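Duvstead Kitchen Notes
Food storage FAQ

Most of the mail I get is about keeping food longer. A lot of it starts with "I read that..." and then repeats something I can't find any good reason to believe. I have a small kitchen in Valtdale, an old fridge and a suspicious nature. These are the answers I give, with the doubts left in.

Do those green produce bags work?
I wouldn't buy them again. The idea is that the bag soaks up the gas that ripening fruit gives off. I kept bananas in one and bananas on the counter next to it, and after 4 days I had to check which bunch was which. Maybe they do better with something else. The package promised a lot and was vague about how anyone had measured it.

Should I wash berries in vinegar before storing them?
You can. A short soak in vinegar and water may knock back some of the mold on the skins. What people leave out is that the berries then have to be dried properly, and wet berries in a closed tub go bad fast. If you aren't going to spread them out on a towel and wait, leave them alone and rinse them right before you eat them. My batches did a little better with vinegar, but I was also being much more careful with those batches, so I don't trust my own result.

Is a "use by" date the same as a "best by" date?
No, though the labels do a poor job of saying so. "Best by" is mostly the maker's guess about flavor and texture. A "use by" date on something perishable I take seriously. Neither one knows how long the bag sat in your car. In the US these dates are mostly left up to the manufacturer, baby formula being the big exception, so treat the printed date as one piece of information.

Can I go by smell?
For milk, more or less. For leftovers, no. The germs that make you sick don't always make food smell bad, and the ones that make it smell bad don't always make you sick. I hear from readers who have "always done it this way and never been ill." I believe them. I also think most of us have blamed a stomach bug on something else.

How long do leftovers keep?
Three or four days in a fridge that holds 40 degrees or colder. Do you know that yours does? The dial on mine goes up to 7 and I have never found out what the numbers stand for. Get a cheap fridge thermometer and leave it on the middle shelf overnight.

Do I have to let hot food cool before it goes in the fridge?
This one won't die. A huge pot of soup straight off the stove will warm up whatever is next to it, fair enough. Split it into shallow containers and put them in while they're still warm. Leaving the pot out until bedtime is the worse choice by a long way.

Is a vacuum sealer worth the money?
If you buy meat in bulk and freeze it, probably. If you picture yourself sealing half an onion every evening, probably not. The Tipoki model that readers keep asking me about has some 3,000 reviews on the store page, and a good many of the ones I read were written the week it arrived. I'd like to hear from those people in a year. The bags cost money too, and that rarely comes up in the praise.

Plastic wrap, foil or lidded containers?
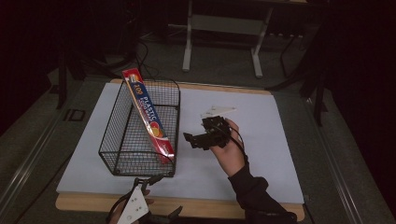
Containers, for most things, if you can keep the lids matched up with the bottoms. Wrap is good for odd shapes, cut melon and pressing down on the surface of guacamole so less air gets at it. Foil is fine in the freezer as a second layer but reacts with tomato sauce and other sour foods, and then you get little gray spots. I've tried beeswax wraps and found them pleasant to use on bread and useless on anything wet. You also can't wash them in hot water, so keep them off raw meat.

Is it safe to microwave plastic wrap?
Only if the box says so, and even then keep it from touching the food. I put a plate on top instead. It costs nothing.

Does a paper towel in the salad bag help?
Yes, and I was ready to say it didn't. It takes up the extra water, and the leaves stay crisp a couple of days longer. Change it when it gets soggy.

Do onions and potatoes really ruin each other?
The advice is to store them apart, and I do, mostly out of habit. The usual explanation is gas from the onions making the potatoes sprout. I've seen that repeated on what feels like 1,000 websites and seldom with a source. Dark, cool and dry matters more - a warm cupboard over the stove will sprout your potatoes with no onions anywhere near.

Will you review the Cevumside storage set?
Not if it comes free with a discount code attached. If I buy one myself, I'll use it through the summer and report back, lids included.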